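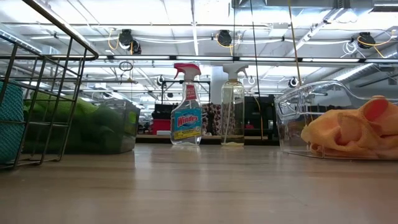 Orell collects demonstrations of ordinary work and turns them into training examples for robot learning systems. Our customers build the models; we supply the recordings those models learn from, along with the notes that make the recordings usable. Most of what we record is housework and light commercial cleaning, the kind of job that looks simple until you try to write down every step. A station for a wiping task might hold a bottle of Windex, a second spray bottle with no label, and cloths in different colors kept in separate bins and a wire basket, with cameras mounted overhead. The person or machine doing the task has to pick the right cloth, handle the right bottle and put both back, and we record it many times over with the items moved between takes.

Print this page | E-mail this page

Filed under: About Orell > Who we are and what we do

How we started

Orell was founded by Preben Thoroddsen, who had spent 12 years running commissioning crews for warehouse automation. On those jobs the machines were usually fine and the examples they had been taught from were usually thin. A picking system would be shown one size of box under one kind of light, and then the crew would spend weeks fixing problems on site. Preben left in March to set up a small shop that did nothing but gather examples, first for a former customer and then for others who heard about it.

We now have 27 employees. Most of them are operators, and several came to us from hotel housekeeping, restaurant kitchens and home care. We hire for patience and steady hands. Experience with robots helps but is not required, and new operators work alongside a senior operator until their takes pass review on a regular basis.

What we do

A project begins with a task list. The customer tells us what the robot should be able to do, and we break that into tasks short enough to record in one take. "Clean the table" is too broad to be useful. "Take the orange cloth out of the bin and wipe the left side of the table" is something an operator can do and a reviewer can check.

We then build the station. Items are bought from regular stores, and we do not remove labels or repaint anything to make it easier to see. Clear plastic is hard for many vision systems, so we use a lot of it. Soft things such as cloths and towels are also hard, since they never land the same way twice, and they make up a large share of our work.

Every take is reviewed by a person who did not record it. The reviewer marks where each step starts and ends, writes a plain sentence describing what was done, and flags anything that went wrong. Failed takes are kept and labeled as failures. Some customers want them and some do not, but we would rather have them on the shelf than record them again later.

Our current library covers 87 tasks. A list with short descriptions is available on request.

Our projects

Makokha is our household set. It includes wiping, folding, sorting and putting away, and it is the oldest part of the library. New arrangements are added to it every month.

Prenley is the commercial cleaning set, recorded with larger work surfaces and a wider choice of bottles and cloths. It was started at the request of a customer who services office buildings.

Plivasex is our in-house review software. It plays all the camera views of a take together and holds the step markings and notes. We do not sell it separately, but customers receive an export that opens in common tools.

How we work with customers

We quote by task and by number of accepted takes. Rejected takes are not billed. A trial order covers 3 tasks and lets the customer check our files against their own training setup before committing to more. Changes to the task list are normal in the first weeks and we plan for them.

Recordings made for one customer belong to that customer unless the contract says otherwise. Operators sign a release before they record, and they may ask to be taken off any project.

Visits

Customers are welcome to visit during working hours with notice. Please arrange a time through your project lead, and tell us ahead if you plan to bring your own equipment. Closed shoes are required on the floor. We ask that visitors not move items on a station, even if it looks idle, as the layout may be set for the next take.

Page last updated 2021-10-24

Print this page | E-mail this page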